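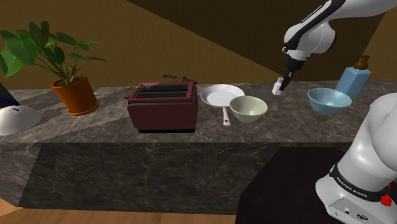 Kitchen counter layout in the simulator, arm over by the small white bottle

How varied do my simulated demos need to be before I train?

Hello all, first proper question here after reading quietly for months, so please bear with me if I ramble.

I'm collecting demonstrations in simulation for a pick-and-place policy. The arm is a Franka, and the job in this batch is to pick up the white bottle from the counter and put it in the light blue bowl. I drive the arm by hand with a 3D mouse, and each run gets saved through Velum, which is our little in-house recorder (it stores the joint positions, the gripper state, the camera view and the typed instruction, and not a lot else).

So far I have 1,072 runs recorded, and 919 left after I threw out the ones where I dropped the bottle or dithered for so long that the recorder timed out. That felt like a very respectable pile to me! But I trained on it over a weekend and the policy is strangely brittle. With the bottle starting where I usually put it, the arm does the job nicely. Shift the bottle towards the plant end and the arm sails over to the old spot, closes on thin air and then carries its handful of nothing to the bowl with great confidence.

What I do vary at the moment is the bottle's starting position, by a small amount, and the starting pose of the arm, also by a small amount. What stays put is everything else: the toaster, the pan, the green bowl, the plant, the wall colour, the lighting and the camera.

My questions, then. Should I be moving the background things about as well, or is that a waste of effort when the arm never touches them? Is it better to record fresh runs or to take the ones I have and re-render them with different walls and worktops? And does it matter that every one of them was driven by me? I've noticed I always come in from the same side, out of habit I suppose.

Thank you in advance, and apologies for the length.

3 answers

Answer 1 (accepted)

Welcome, and please don't apologise, it's much easier to help somebody who tells us what they've done.

I'd start with the bottle, well before you worry about wallpaper. If its position only changes by a small amount, the policy can get nearly full marks by remembering one path and ignoring the camera altogether, and your description of it closing on thin air sounds exactly like that. We had the same thing on our Rebelo set a while back. There the object was a mug and the arm would go through the whole performance with the mug taken out of the simulation completely. Do try that, by the way, it takes five minutes. Delete the bottle, run the policy, and if the arm still goes down and grasps at the usual place you have your answer.

What worked for us was to split the reachable part of the worktop into patches and draw the patch at random before each run, so that the person driving had no say in it. We used 10 patches, and I made myself keep going until each of them had a decent share of runs. It's tedious, I won't pretend otherwise, and the awkward patches near the edge of the arm's reach took far longer than the easy ones. Please don't skip those. Whatever you leave out because it's fiddly to drive will be the thing that fails later on.

Move the bowl as well! You didn't list it among the things you vary, and if it never moves then the second half of your task is learned by heart too.

As for the toaster and the pan, yes, shuffle them, but you needn't be precious about it. Swap their places now and then, leave one out, push the pan nearer to the bottle so the arm has to mind where it goes. The clutter matters more than it seems, as a policy will happily use a toaster as a landmark if the toaster never moves — it's a big dark red block and very easy to find in a picture.

On re-rendering, I would do it, but afterwards. New walls and new worktops on top of well-spread positions helped us a good deal. New walls on top of one position gave us the same brittle policy in a variety of kitchens.

Don't throw away your 919, either. Mix them in with the new ones and watch that they don't swamp them. We drew from the old pile less often during training, and that was enough.

Comment from the asker: I deleted the bottle and it went down and grasped in the usual place, bless it. Also you're quite right that the bowl has never moved. I've set up the patches and started again this morning with a large pot of tea.

Comment: The tea is essential. Check your random seed is different each session too, I once recorded a whole afternoon of the same layouts in the same order.

Answer 2

Adding to the above about the driver, as it was part of your question. Get somebody else to do a share if you possibly can. We had 7 people on the Lirneck recordings and you could tell them apart from the gripper paths alone, some swooping in from above and some creeping along the counter. A bit of that is healthy. Too much of it and the policy seems to hesitate between styles, so we ended up agreeing a few loose rules (open the gripper before you get near, come down from above, don't pause over the object) and leaving people to it otherwise.

If it has to be only you, at least start the arm from properly different poses, so that your habit of coming in from one side gets broken up for you.

I'd also keep some of the failed runs, by the way. The ones where you missed, backed off and then got it on the second go are worth having, provided you did finish the job. Ours recovered from a poor grasp much better once those were left in.

Answer 3

just use Enora it does the randomising for you

Comment: Does it move the objects, or only change the textures? I looked at it in March and could only find textures.

Comment: textures i think. lighting as well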